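My rice cooker wants to be friends. It's a Tarnine, it cost 200 dollars, and at six every morning it sends my phone a note asking how dinner went.

Dinner went fine. I'd like to leave it there, but the Tarnine app has a journal.
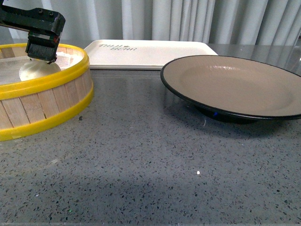
And the journal has streaks. I'm on a streak of 50, mostly because I can't find the setting that ends it. My mother cooked for six people on a stove with one good burner, and the stove never once congratulated her.

I brought this up at Lusten, where I get my coffee, expecting sympathy.

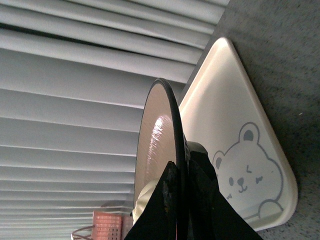
Eusebio Apaza thought I was being a snob. He burned rice for years, he said, and if a pot wants to cheer him on – fine, let it cheer.

He may have a point. I still think a kitchen should be the one room that doesn't keep score. The update in January ran to 3,954 words of new terms, and I agreed to all of them standing up, hungry, holding a spoon.
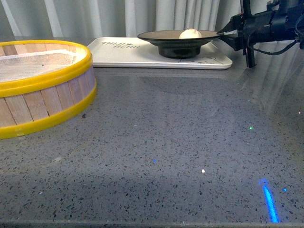
*Bamboo steamer and tray on the counter.*

I've started making noodles.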